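How to get a mobile hotspot working on a train
Posted 2024-09-08 by Rok Yordanov

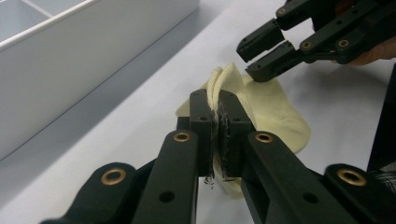

Before you leave the house

Check what your plan allows. Mine says unlimited, then mentions on page 31 of the terms that sharing the connection stops at 50 GB a month. Look for the word tethering, which is what networks call it when they would like to charge you extra.

Change the hotspot name and password while you have a table and some patience. The default name is usually your own first name and phone model, and a full carriage does not need either. Twelve characters will do for the password.

Switching it on

1. Turn off Wi-Fi on the phone. Some handsets cling to the station network well past the end of the platform.
2. Open Settings, then Hotspot or Personal Hotspot, and switch it on.
3. Choose the 2.4 GHz band if your laptop is an old one. It may be called Maximise Compatibility.
4. On the laptop, pick your network and mark it as metered. Skip this and Windows may decide that Stiltville to Posturow is the ideal stretch for a large update. I lost 107 MB that way in August before I noticed.

When it drops out

It will, usually in the cutting after Escobedo. Turn flight mode on, wait for a slow count of ten, turn it off again. If the laptop says connected but nothing loads, forget the network and join it afresh.

Plug the phone in if you can – a hotspot eats battery, and the sockets in the rear carriages are mostly ornamental. Save your work offline before Soler. The tunnel there has never had a signal.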